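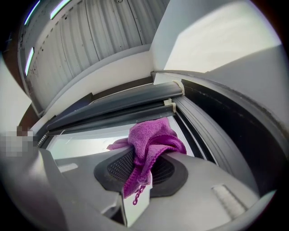 Microfibre cloth, magenta

From: Leif Mogensen
To: Ruvus plush collectors list
Subject: Re: [ruvus] Nair the seal, first or second version?
Date: June 2024

Ye-rin Yang wrote:

> Hello everybody,
>
> I have bought a Nair from a seller in another country and I am
> not sure which version it is. The seller wrote "first version, rare"
> and the price was like this also. It is the lying seal, grey-white
> plush, with the embroidered nose. The tail label says Ruvus on one
> side and washing symbols on the other side. There is no paper tag
> any more.
>
> On the old page of the list I read that the first version has
> the stitched eyebrows and the second version does not. Mine has
> eyebrows, but only very thin ones, and one is longer than the
> other. The filling is soft in the body and there are beads in
> the flippers. I thought the first version had no beads?
>
> Also the fur on the belly is a little flat and has a yellow tone.
> Can I wash him or will I destroy the value? He will sit with my
> other seals on a shelf, I do not plan to sell him.
>
> Thank you for all help,
> Ye-rin

Dear Ye-rin, dear all,

Congratulations on your Nair. He is one of my favourite animals from Ruvus and I have three of them at home, so I took them all down from the cupboard yesterday evening and compared them with your message beside me.

First the eyebrows. The old page is mine, I am sorry to say, and I wrote that part too simply. When I made it I had seen only a few seals and I believed the eyebrows were the sure sign. Later I bought a box of Ruvus animals at the toy fair in Skirkholm, and in the box was a Nair with eyebrows and with beads. He had his paper tag still on, and it was the later tag with the green border. So it is clear that they continued to stitch eyebrows on for some time after the change. The eyebrows were sewn by hand, as far as I know, and they are different on each seal. That one is longer than the other does not mean anything bad. On one of mine they are so uneven that he looks angry from the left side.

The beads are a much better sign. All the first version seals I have held in my hands had the same soft filling everywhere, also in the flippers, and when you put them on a table the flippers stand up a little. With the beads the flippers lie flat. From what you write I would say with good certainty that yours is a second version, an early one, from the period when they used the new pattern and still the old face.

Please look also at the seam under the chin. In the first version the head is made from two pieces of plush and there is a seam going from the chin to the nose. In the second version there is an extra small piece under the chin, almost like a triangle, and the seam divides there. You must push the fur to the side with a comb to see it well. If you find the triangle, then there is no more question.

About the label: the washing symbols are on both versions, so they do not help you. The first labels have the word Komness under the name, which was the town where the workshop was in the beginning. But the labels are thin and this word is printed in pale grey, and after some years of cuddling it has often gone. A missing Komness proves nothing, but a Komness that you can read is very nice to have. Try to hold the label against a lamp.

The number made is another thing which sellers like to write about. I have seen "only 145 made" in more than one advertisement for the first version. I do not know where this comes from. In the small catalogue that I have, it says over 1,000 for the first season, and nothing at all about later seasons. I suppose somebody saw the number 145 on the order list, where it is the article number of the seal, and misunderstood. If your seller used this number to explain the price, I would write to them in a friendly way. Most sellers do not want to cheat, they copy from each other.

Now the washing. I know that there are members of this list who will never put water on an old animal, and I respect it. My opinion is that a seal which is going to live on your shelf should be clean, and a yellow belly on a Nair is usually only dust and hands. I would not put him in the machine. The beads are in small inner bags in the flippers and the cloth of these bags is weak. If one opens, you will hear the beads move when you lift him, and you will have a long evening with needle and thread before you.

What I do myself: I take a bowl of lukewarm water with a few drops of wool detergent, and I beat it so that there is much foam. Then I use only the foam, with a soft baby brush, and I brush in the direction of the fur. The water should not go through to the filling. After this I go over the fur with a damp cloth several times until no soap is left, and then I let him lie on his back on a towel in a room with some air. Not on the radiator and not in the sun. In January it took more than a day with one of mine, in summer it will be faster. When he is almost dry you can comb the belly with a comb for cats. The flat fur will come up, perhaps not completely.

Be careful around the nose. The thread is black and on one of my seals it gave off a little colour when it became wet. I now keep a dry piece of cotton on the nose while I work near it.

For the value, a clean second version without paper tag sells for less than a first one with tag, this is natural, but washing by hand does not make it lower. I have never seen a buyer who complained that a seal was too clean. What does make it lower is cutting off the tail label, and sadly many parents did this.

I will correct the old page with the eyebrows. Before I do it I would like to ask everybody on the list who has a Nair to tell me these things: beads or no beads, triangle under the chin or not, eyebrows or not, and what you can read on the label. If you have a seal with no beads and with the triangle, please write to me in any case, I have heard of such a seal but I have not seen one.

And a last question to the older members. Does somebody remember if there was a brown Nair? A lady in Skirkholm told me that she had one as a child and that the colour was like milk chocolate. It is not in my catalogue. She may have been thinking of the otter, which has the same body, but she was very sure about the flippers.

Many greetings, and please tell us what you find under the chin,
Leif

--
Leif Mogensen
Still looking for: Ruvus hedgehog, small size, also without tag or with damage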